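Notes from the build room: in praise of the boring database

Every few years somebody at Zurkard discovers that our billing system still writes its overnight totals to a plain text file, and every few years that somebody wants to know if we're feeling all right. The latest inquiry came in June from a new hire who had opened the folder looking for something else. It holds 3,330 files. They are all named by date, they all have the same layout, and you can open any one of them with software that came free with a computer in the nineties.

I was asked to write a few lines in its defence, and I've been at the company long enough to be considered a witness.

The program behind it is called Melis. It was meant to last until the proper system arrived. The proper system was called Pludden, and it arrived twice. The first time it needed more memory than the whole accounts floor had between them. The second time it worked beautifully for 10 days and then decided that every customer in Saskatchewan lived at the same address. Melis ran quietly underneath through both launches, like a dog asleep under the table while the family argues.

I'm not against new things. I use Gerix every day, and I've stopped swearing at its search box, mostly. But there is a habit in our trade of treating age as a defect report. A program that has done the same job for years without a phone call gets described in meetings as "legacy," in the tone people use for a smell in the fridge. A program that went live last month and has its own emergency channel is "modern." I have sat in both kinds of meeting, and the muffins are better at the modern ones.

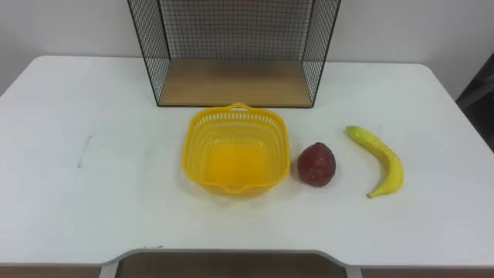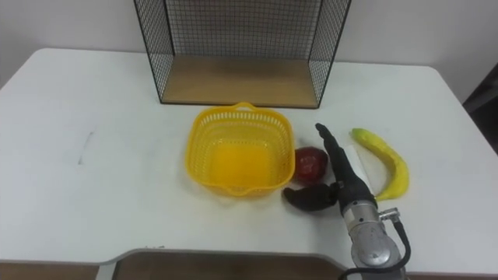
Yellow basket and black wire shelf on the white table.

So what would I like people to do about old software? Read it, for a start. Melis is not long. You could get through it on a rainy afternoon with a pot of coffee, and you'd come away knowing how we handle leap years, refunds that cross a tax change, and the one customer who insists on paying in advance for things we haven't invented yet. Very little of that is written down anywhere else. I know there's a wiki. I have seen the wiki.

After that, write a test or two. We have two at the moment, and one of them checks that the other one ran. If you fix a bug, leave a comment that says what the bug was. "Do not touch" tells me about your mood and nothing about the code (you know who you are, and so does the change history).

And if we do replace it some day, fine. I'll bring a cake. I'd only ask that we run the old one and the new one side by side through a full year-end and compare the totals to the cent before anybody pulls the plug. The neighbours in accounts have long memories, and their printer is next to my desk.

Replies to the usual address. If you've found a comment in Melis older than your driver's licence, send it in and we'll print the good ones next issue.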